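Robótica aplicada. Apuntes de la visita a Skalta
Tema 4: captura de demostraciones con pinza manual

La demostración se hizo en la planta de oficinas, entre mesas de trabajo. Skalta usa una pinza de mano con dos almohadillas de malla enfrentadas en V. El operario la lleva por el espacio y la cámara montada en ella registra la trayectoria y el agarre.
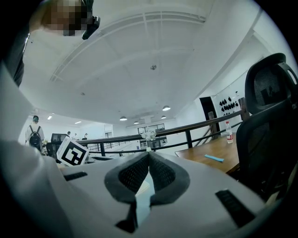 La posición se estima con visión e inercia. Un cubo con marcador fiducial sirve de referencia para fijar el origen de coordenadas antes de cada serie. Si se mueve el cubo, la serie se descarta.

Datos facilitados durante la visita:
Proyecto: Jangate
Demostraciones por tarea: 151
Duración máxima de cada una: 17 s
Apertura y cierre: registrados por separado

El filtrado posterior corre a cargo de Plultunness, que elimina los tramos con pérdida de seguimiento. El conjunto de la tarea de recogida ocupa 600 GB sin comprimir.

Para la práctica 2: comparar este método con la teleoperación vista en Hrubý. Indicar en cada caso la fuente principal de error de pose y el coste por demostración válida. Entrega en octubre, máximo 2 páginas.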